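Start | Werkbuch | Aufbau | Protokolle | Suche

Werkbuch Haushaltsaufgaben, Juni, Eintrag 37

Beginn 9:20. Tainá hat gestern noch die Fingerkalibrierung neu eingespielt, Hand fährt sauber in die Nullstellung. Skemix läuft auf dem zweiten Rechner, der erste hängt weiter beim Start. Muss sich jemand anschauen.

Thema bleibt Küche: Obst auf den Teller legen, Obst vom Teller nehmen. Die Frage von Fiona MacKinnon aus der letzten Besprechung war, ob wir das einer Kantine schon anbieten könnten. Meine Antwort bisher: nein. Tassen und Dosen gehen ordentlich, da reicht die feste Griffkraft. Bei allem Geschälten ist der Spielraum klein. Zu wenig Kraft und das Stück rutscht weg, zu viel und man hat Druckstellen. Ein Mensch regelt das nebenbei, unsere Hand braucht dafür drei Finger und einen Regler, der bei glatter Oberfläche zu spät kommt.

Parameter heute:
Griffkraft Stufe 3, Anfahrt von schräg oben
Schließgeschwindigkeit halbiert gegenüber Fortin-Vorgabe
Abbruch bei Kraftsprung, Schwelle unverändert

Im Log stehen jetzt 1.724 Griffe seit dem Umbau, Ziel für den Bericht an Ramstead sind 3.000. Das wird knapp, wenn wir nach jedem Umstellen neu einmessen. 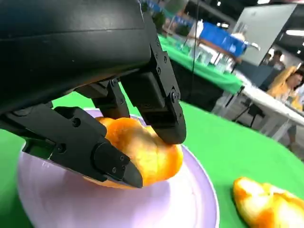 Zur Anfahrt: seitlich ist schlechter als von oben, weil der Tellerrand im Weg ist. Tainá möchte einen flacheren Teller probieren. Ich bin dagegen - in einer echten Küche sucht sich auch keiner das Geschirr nach dem Roboter aus. Kompromiss: erst die laufende Reihe fertig, dann beide Teller im Wechsel.

Abwischen des Tisches bleibt bis auf Weiteres Handarbeit. Prisis hat dafür ein Modul angekündigt, Termin offen.

Offen:
- Fingerspitzen nach jeder Reihe reinigen, Lappen liegen im Rollschrank
- Schwelle für Kraftsprung mit Tainá durchgehen
- Fiona kurze Rückmeldung schreiben, ohne Zusagen

Ende 16:45, Hand in Parkposition, Strom aus.

Kontakt Werkstatt | © Arbeitsgruppe Greifen | Nach oben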